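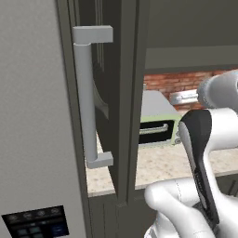

The simulated kitchen, with the arm at the right and a cabinet door handle up close.

November 2020
By Noemi Rinaldi

Search the newsletter Enter keyword Go

Kitchen sim: demos wanted, please read before you book

Quick one from the teleop side, writing this between sessions so forgive the state of it.

The kitchen is up. Cabinets, counters, toaster oven, brick backsplash, the lot. You sit at the desk, pick up the controller, and the arm in the sim goes where your hand goes. Everything you do gets saved as a demo, and the demos are what Benedikt trains on. Target is 200 good ones for the first task before we touch a second. The first task is cabinet door, open, with the handle. Nothing else yet. Please stop trying the toaster oven. I know it's tempting.

Why the door: it's a nasty one. Picking up a block, you can be a bit off and still get it. A door has a hinge, so the handle moves on an arc and your hand has to move on the same arc, and people pull straight back. Everybody does. The fingers slip off the bar or the wrist runs out of room halfway. Elisa Messina did her first 10 tries like that and kept 2.

What helps, from her notes and mine:

Come in slow. Get lined up with the bar before you close on it, the bar isn't always dead straight in your view so check from the second camera as well.

Grip the middle of the bar. Near the brackets you'll clip one.

Pull a little, then start turning your wrist right away. Don't wait till it feels stuck.

Watch your elbow over the counter. The sim will let you drag the arm along the stone for a good while before it complains, and that demo is no use to us.

If you fumble, and then fix it, keep going and save it. Benedikt wants those. A policy that has only ever seen perfect grabs has no idea what to do after a bad one. If you fumble and give up, hit discard. Do not save and then message me at night to delete it.

And no pausing mid-pull to drink your coffee. The recorder keeps running and the robot learns to stop there. We had a run in February that hung for ages in front of a half open drawer, every single time, and it was copying me.

On the controller: the Cattaneo one is back from repair, trigger is stiffer then it was. The Nornico one drifts left after long use so re-zero between sets. Whoever comes up with a fix for the drift gets my desk by the window.

A few of you asked about doing this by hand on the real arm, guiding it by the wrist. Yes, still happening, at Tundstead, Tiziana Bianchini is running it. Hand guiding gives nicer motion in my opinion, you can feel when the door wants to swing. But it's slow to reset and you end up standing right where the cameras need to look. The sim resets with one button. So: bulk in sim, a smaller set by hand, then we compare. Natalina Benedetti thinks the hand-guided set will win per demo. I've got lunch riding on the other side.

Sim build will randomize the counter finish and cabinet color from next week, so if the kitchen looks diferent when you log in, that's on purpose. Handle shape changes too. Same task.

Booking sheet is in the usual place under Bustesel. Sets are short, take two if you like, not four, your hands get lazy. New people need the intro with Elisa first, even if you've used the old rig.

Questions to me, bugs to Benedikt Sutter. With the demo ID, please. "It went weird" is not a demo ID.

Recent items
Drawer task: what we kept and what we threw out
Tundstead arm back in service
2000 saved episodes and a full disk
Controller care, again
Meet the team: Tiziana Bianchini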